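The Bell at Hamside
a short story

1. The Night Bus

Lizeth Echeverri got off the night bus at Hamside with one suitcase, one accordion, and a letter that said she could have the job if she could get the bell to ring.

Oh, and what a town to get off a bus in! The whole place ran downhill. The streets ran downhill, the gutters ran downhill, even the cats seemed to be on their way down to something, and at the bottom there was the river, brown and wide and loud, with the moon all over it. She stood there at ten past four in the morning and laughed out loud. She had come from flat country. She hadn't known you could build a town like a staircase and have people live on it.

The bell tower was at the top, of course.

There were 142 steps from the bus stop to the tower door. She learned the number from a tin plate nailed to the bottom post, which also said PLEASE DO NOT RACE. She raced. The accordion banged against her hip the whole way up and let out a wheeze every time she changed feet, and by the time she got to the top two windows had gone bright and a man had leaned out of one of them in his undershirt.

"You're the bell person," he said.

"I'm the bell person!"

"It doesn't ring."

"I know! That's why I'm here!"

He thought about that for a bit. Then he pulled his head back in, and she heard him say to someone in the room behind him, "She's very awake."

2. Oda

The bell had a name, and the name was Oda. It was cast in 1769, and it said so around the rim in letters as long as Lizeth's thumb, along with a line of Latin and a small fat bird that might have been a dove or a hen. She climbed up to it as soon as there was enough light to see the ladder by. She had worked on bells that were bigger, and on bells that were better made, too, but she had never met one she liked so much on sight. It hung there like a big green pear. Somebody long ago had scratched a heart into the inside of the lip.

She put her palm flat on it and said good morning. (She always did. You'd be surprised how much you can feel in a bell just from saying good morning with your hand on it.)

Then she took the clapper by its end and swung it.

Thunk.

She swung it harder.

Thunk, said Oda, like a boot hitting a sack of flour.

"Well, there you are," said a voice from the ladder. It belonged to Mirjana Stojanović, who had the keys to the tower and had come up in her slippers. "Thirteen years it's been doing that. My husband called it the potato."

"It isn't cracked, though," said Lizeth. She was lying on her back under it by then, with a flashlight in her teeth, so it came out mostly vowels. "Look at it! There isn't a line on it anywhere!"

Mirjana didn't look. She sat down on a beam and took a pear out of her robe pocket, a real one, and ate it. She had plainly seen bell people before.

"The last one said cracked," she said. "The one before him said cursed. He charged more."

Lizeth came out from under the bell with rust in her hair. She was so happy she could hardly stand it. A bell with no crack and no voice! You could go your whole life and not get handed one of those.

3. Breakfast

By eight she was starving, and Mirjana took her down to the kitchen on Udgate, where everybody who had keys to anything went for breakfast. There was coffee in a pot the size of a bucket. Teófilo Puma was there, the man in the undershirt, now in a shirt, and so was Hortensia Rivadeneyra, who taught the choir and had been waiting thirteen years for her opening note.

"It's an E flat," Hortensia said, before anyone had introduced them. "Every song we had began on Oda. We've been starting from a pitch pipe, like bandits."

"I'll get you your E flat," said Lizeth.

"The last one said that."

"The last one said cracked!"

They gave her bread, and then they gave her more bread, and she talked through all of it with her hands going. What if it was the clapper? What if it was the bolts? What if it was hung a little too tight against the beam, so that it was choking, the poor thing, like somebody trying to sing in a collar two sizes small? Teófilo kept moving the coffee away from her elbows.

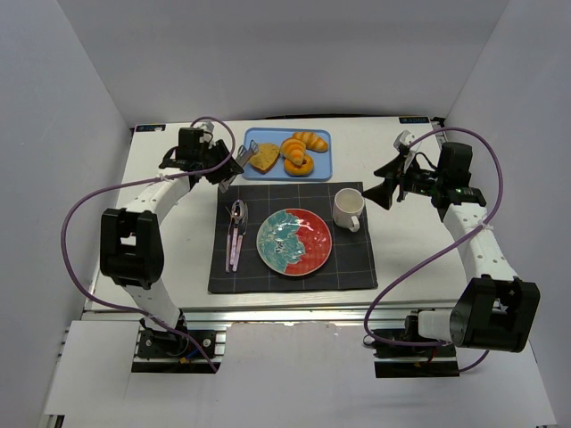

4. What Was in the Beam

She spent that day and the next one up the tower. She loosened every bolt and oiled it and put it back. She wrapped the clapper in leather, and then unwrapped it. She played her accordion at the bell, E flat, long and steady, and put her ear against the bronze to hear if it would hum back, and it did! It did hum, a tiny thread of a hum, and then the hum ran up into the beam and was gone.

Into the beam. She sat down right where she was.

She had been looking at the bell all this time, and so had everyone else, for thirteen years, and who looks at a beam? She got her mallet and went along it, tap, tap, tap, oak all the way, good hard cheerful oak, and then right above the bell: puff. It sounded like a pillow.

"Mirjana!" she shouted down the ladder. "Who fixed the beam?"

There was a long wait. Then the slippers came up, slowly.

"My husband," Mirjana said. "There was a split in it. He filled it in himself one winter. He was very proud of it."

"What did he fill it with?"

Mirjana looked at the beam for a while. She put her hand up and touched it, and it came to Lizeth that she hadn't done so in a long time.

"Wool," she said. "Wool and tar. He had so many sweaters." And then she began to laugh, and she had to hold the ladder. "Thirteen years he called it the potato!"

They took it out together, by lamplight, with two kitchen knives. It came away in long black ropes. There was a red one in there, and a gray one, and one with a button still on it, which Mirjana put in her pocket. Teófilo came up with a wedge of new oak he had cut from a cattle gate in Huaranga, and he had cut it so well that it went in with four knocks and stayed there.

5. E Flat

Word had gone down the hill, the way everything did in Hamside. At six in the evening people were standing on the steps all the way to the river, and Hortensia had her choir lined up along the wall in their coats, 30 of them, stamping their feet. The youngest, Socorro Tello, was eight, and had never heard Oda in her life. She had her fingers in her ears already.

"You'll want to take those out," said Lizeth.

"Is it loud?"

"I don't know! I've never heard it either!"

Socorro took out one finger.

Lizeth ran up the ladder. Mirjana was already at the rope, in shoes this time, and when Lizeth reached for it she didn't let go, so they both held it, one pair of hands above the other. They leaned back. The bell tipped, and hung, and thought it over, and came down.

It went out over the roofs and the gutters and the cats. It went right across the river, and something over there, a cliff or a barn, sent it home again. Lizeth felt it in her teeth and in the soles of her feet. Below her there wasn't a sound from the steps, and then, right on top of the note, a little late and a little sharp from the cold, the choir came in.

Mirjana was crying and pulling, both at once. "Again," she said. "Again, again!"

They rang it until the lamps were lit on the far bank. Down at the wall, Socorro Tello had both hands in the air, and she was shouting something up at the tower that Lizeth couldn't hear at all.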